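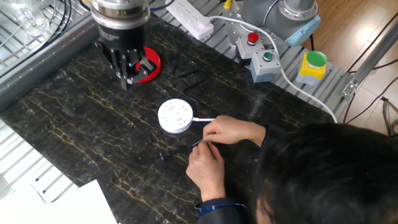

*The round socket unit on the table at Emum, with its white cable.*

**Cables and sockets: the February sort-out**

The repair evening at Emum is back in February, and this time the subject is leads, chargers and extension sockets. Doors open at 6.30 pm. Bring anything with a cable that has been sitting in a drawer, and we will help you decide whether to keep it, label it or put it in the recycling crate.

Pascual Valdebenito will run the main table. He asks that you unplug round socket units before you leave home and bring them with their own cable attached. Check the cable where it enters the casing. If the outer sleeve has pulled away there, stop using the unit and tell Pascual when you arrive.

Small black parts are easy to lose on the dark marbled tabletop, so please bring a saucer or a jar lid. Thin cables should be coiled loosely and held with a strip of paper tape. Wire ties are too tight for most of them.

Last year's sessions took in 773 leads, and 102 of those went home with new owners. The rest of the sound ones are in the boxes at Vergara, sorted by plug type, and members can take what they need.

There are 30 places. Put your name on the sheet by the door or reply to this newsletter. Tea is free, cake is extra.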